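Why I stopped watching the rate calls

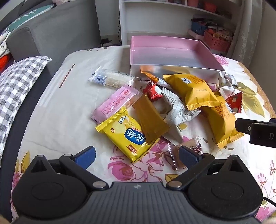

Villads Skov wrote to me after my last post and said that I was wrong about bond ladders, that a person with small savings has no business building one, and that I should have said so before I spent three paragraphs on how mine works. He thinks a plain savings account does the same job with less paperwork.

He has a point on the paperwork. My ladder has five rungs and each one comes due in a different month, so I get a letter, then a form, then another letter confirming the form. For a total of 2,000 in each rung that is a lot of mail.

Where I disagree is on the rate. The savings account I had with Holst paid well for most of last year and then dropped two times before May. I only noticed the second cut when the interest came in at 139 and I had expected more. The bonds I bought in the same period still pay what they paid on the first day. I don't need to check them, and I have stopped checking.

That was the bigger change for me. I used to get up early on the mornings when the central bank put out its statement and read it before work. Then I would read what everybody said about it. Most of it was guessing about the next meeting, and the guesses changed by lunch. I moved money twice on the strength of that reading. The first move gained me a little. The second cost me 400, mostly in an early withdrawal penalty I had read about and forgotten.

So the rule now is simple. When a rung matures, I look at what a new five-year bond pays and what Holst pays, and if the bond is higher I buy the bond. If it isn't, the money sits in the account until the next rung comes due. I write the two rates in a notebook with the month next to them.

Birthe Kragh asked in the comments whether inflation eats all of it anyway. Some of it, yes. Prices here are still going up faster than I would like — groceries more than anything — and in two of the past years I lost ground after taxes. I would have lost more in checking.

I haven't decided what to do with the rung that matures next. The short bonds pay more than the long ones at the moment, and it is tempting to break the rule and go short. I'll post the rates when I have them.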